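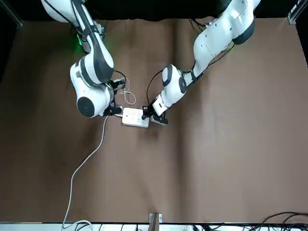 Renters in the Landa district will be able to get a free home electrical check starting in January, under a program the town council approved in a late vote. The checks will cover fixed wiring, wall outlets and the breaker panel, along with anything plugged in for everyday use. A white power strip of the sort found on desks and behind television sets is on the list of items inspectors will look at, as are space heaters and window air conditioners. Homeowners are not part of the first round.

The program covers 969 rental homes, most of them in the older blocks between the rail line and Apaza Street. Many of those buildings went up when a living room had one or two outlets, and tenants have made up the difference with extension cords. The council's housing office said complaints about warm outlets and tripped breakers rose last winter — most came in during the cold spell, when people were running electric heaters overnight.

Each visit is expected to take almost 20 minutes. Inspectors will leave a one-page report with the tenant and mail a copy to the landlord. Where a fault is listed as urgent, the landlord will have four weeks to fix it. Other repairs must be done within six months.
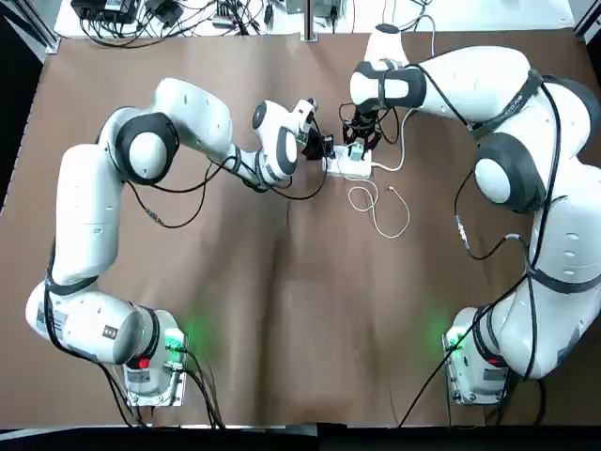 A white power strip on a brown tabletop. Plug-in items are part of the new checks.

Covow, the contractor picked for the work, already inspects school buildings for the town. It will schedule visits by mail, starting with the blocks closest to the rail line. Tenants who work during the day can ask for an evening slot, with the last visits starting at 7 p.m.

Landlords had asked for the cost of repairs to be shared. The council turned that down but agreed to waive the permit fee for any wiring work that comes out of an inspection. A group of property owners said it would ask for the repair period to be made longer, pointing to the shortage of licensed electricians in the area.

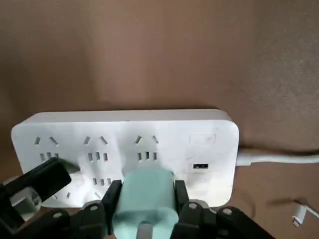 The housing office is also asking tenants not to wait for a visit if something seems wrong. An outlet that feels hot, a plug that sits loose or a burning smell should be reported right away. Heaters should be plugged straight into the wall, and one power strip should never be plugged into another.

Letters to the first group of homes go out next month. Tenants who do not get one can call the housing office or stop by the front desk at the Totia Building, which is open until 4 p.m. The council will review the results in the spring before deciding whether to add owner-occupied homes.

Related stories
Apaza Street water main work enters second phase
Landa library to extend evening hours
Council delays vote on rental registration fee
Totia Building parking lot to close for paving

Get local headlines by email every morning. Enter your address to sign up for our newsletter. You can unsubscribe at any time.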